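The broth had been going since four in the morning, and Soon-im Jin would not let anyone lift the lid, not even A-yeong, who had driven 178 miles from Britcombe with a cooler of oxtail on the back seat and felt she had earned a look.

"You open it, you start over," said Soon-im, and went back to her radishes.

It was her mother's broth, or it was as near to it as she had come in 37 years of trying, first in the little place in Brelgate with the sticky door and then here, in a kitchen so narrow that you had to say excuse me to the refrigerator. Her mother had never written anything down. She had said things like "enough salt" and "until it smells like Sukon in the rain," and how was a person supposed to put that on an index card?

Ashraful from next door came by at noon with a bag of limes, because he believed limes improved everything (he had once put them in her kimchi, and they had gotten past it, mostly). He sat on the step stool and told A-yeong the long story of the wedding cake and the bus, and A-yeong laughed so hard she had to put down the knife.

When the window had steamed over completely, Soon-im wiped her hands, lifted the lid at last, and stood there with the spoon in her mouth for a good while.

"Well?" said A-yeong.

"Too much ginger," said Soon-im, and her eyes were wet, and she reached up for the good bowls. "Call your uncle. Tell him to bring his own chair."
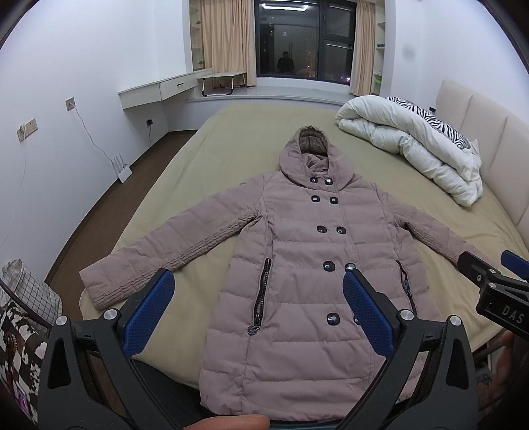 A pink winter coat with dark buttons, laid out on the bed.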